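A cable fault is a maintenance fault until someone proves otherwise

When a two-arm cell at Dilteo stopped in October, the incident log gave the cause as "operator error." Nhi Vi had been teleoperating a cube-sorting task. One gripper failed to open on command, the arm kept moving, and it dragged a cube and the mat under it toward her side of the table. The stop button worked. The log was closed the same day.

I think the log was wrong. Wing-sze Chuang pulled the gripper status records afterward and found 9 dropouts in the preceding 300 cycles, each shorter than the controller's alarm threshold. They occurred at the same wrist angle. Signal loss that repeats with joint position points to a conductor flexing near its limit, and no amount of operator retraining will fix that.

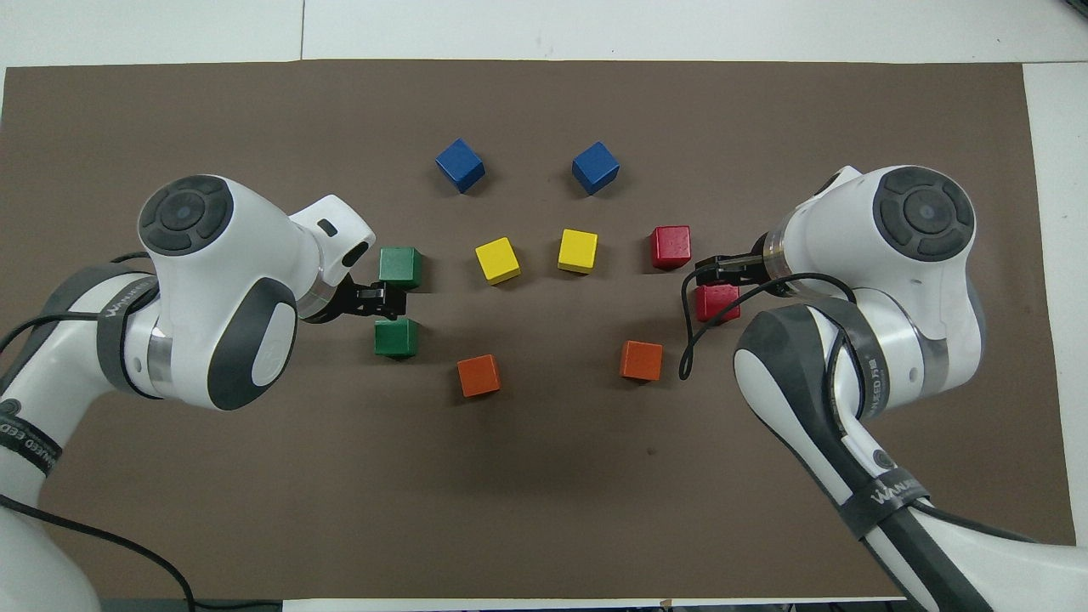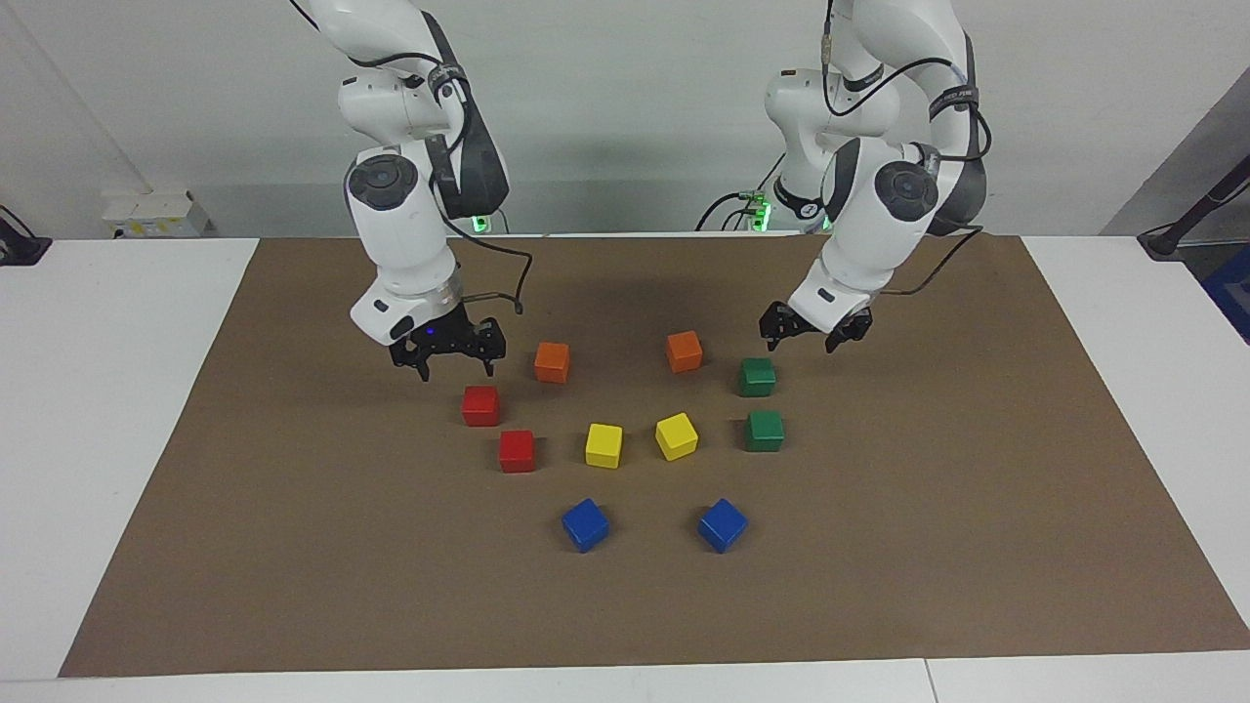
Cubes on brown sheeting between two arms, with external cable on both.

How often should an external wrist cable be replaced?
Replace it at a fixed cycle count set below the earliest failure you have recorded, and sooner if the status log shows any dropout tied to wrist angle.

Our own earliest failure came at 3,720 cycles. The service sheet in use called for inspection at 4,000. The sheet was copied from an older cell with a shorter cable loop, and the number was never tested on this one.

Kwok-wai Tseng has argued that a lower alarm threshold would stop the cell too often. It would, for a few weeks, until the bad cables were out. I would accept that cost. A gripper that loses communication should halt its arm on the first event, and the log form should require a cable check before "operator error" can be entered at all.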